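Speaker notes, evening talk at the Lockwood, November
"Looking After Wood You Eat From"
Edmund Rutkowska

Say hello, thank Signe Østergaard for the room and for the soup. Mention that coats can go on the back row.

Start with my grandmother's bread board. Pass it around while talking, it can take it. She had it for most of her married life and she never once put varnish on it, and she scrubbed it with coarse salt on Saturday-type chores mornings (you know the kind of morning I mean, windows open, radio going). Let people smell it. Somebody always says it smells of onions, and it does, and I'm rather fond of that.

Then on to oil. Go slowly, this is where the pens come out. Food-grade mineral oil is the simple choice and it doesn't go rancid. Olive oil and sunflower oil never really dry, and they can turn sticky and smell old by spring. Raw linseed is lovely but it takes its time, so warn them about patience. And please say the bit about oily rags, even if we're running late: spread them flat outdoors to dry, never balled up in a bin, as linseed rags can heat up and catch fire by themselves.

How much oil? A new board at my house gets 4 coats over its first few weeks, wiped on with an old T-shirt, left overnight, and buffed off at breakfast. After that I go by looks. When the wood seems thirsty and pale, feed it.

Butcher block. Strips glued side by side, the tones a bit mixed, and I do love that striped look.
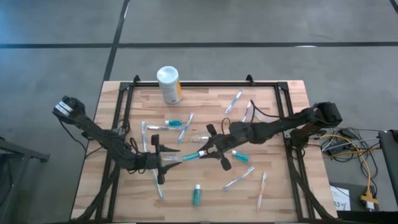 Farzad Rezaei: my end grain board drinks twice what my long grain one does, so you might tell people to keep going until it stops soaking in.

Yes, read that out just as he wrote it to me, he's right. End grain is all little straws standing up. Explain with a handful of drinking straws if I remember to bring them.

Washing: hot water, a drop of soap, dry it right away and stand it on its edge so both faces get air. Never the dishwasher. Tell the story of my sister's cheese board and the holiday dinner, but the short version this time.

Finish with questions, and get the bread board back before anyone leaves.

Comments

Müzeyyen Oral
Went home and oiled the rolling pin too. Does beeswax on top make sense, or is that only for show?

Edmund Rutkowska
It helps water bead up for a while, Müzeyyen, and it feels wonderful in the hand. Thin coat!

Snædís Riis
I could listen to the cheese board story again, long version please.

Recent talks
Sharpening a Kitchen Knife at Home
Cast Iron Without Tears
What to Do With a Wobbly Chair
Old Linens and How to Mend Them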